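Budgeting handheld grippers for next year
Equipment and Purchasing board

clerk_penner
Dec 10, 2025. I need a number for handheld grippers before our budget closes. We have 5 sets. The pads show scuffs and the coating is rubbed at the corners.

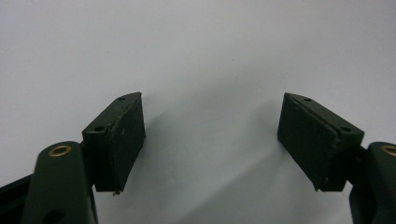
2 min read

Urken quoted $371 per set of replacement fingers, bushings included. Do I buy spares for all of them or wait until something fails?
- Chantal Penner

dufour_dan
Wait. Scuffs are cosmetic. We ran ours on small drawer work from September on and replaced one pair.

illside
Disagree. Lead time on our last order was 13 days, and two people sat idle for it. Buy at least two sets. Also ask if you can print the blocks yourself and only pay for the hardware. 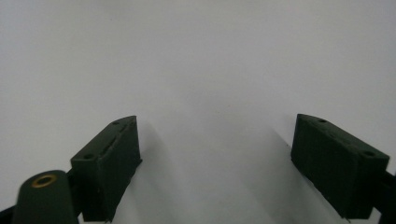 Fingers open, nothing between them

clerk_penner
Printing is possible, but then I have to budget someone's hours. What about cables? Urken sells them separately.

dufour_dan
Cables I would buy. Ours went long before the fingers did. Same with the small props if you use drawers and knobs a lot. 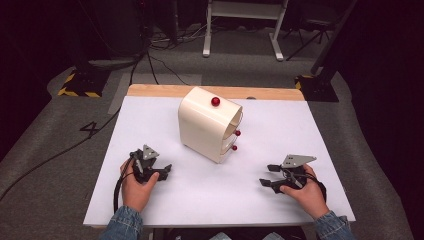 Two grippers and the small cabinet with red knobs

illside
Agree on cables. Still say two sets of fingers. Clerkumico will match Urken's price if you send them the quote.

clerk_penner
OK, putting in two sets and cables for all five. Will ask Clerkumico tomorrow.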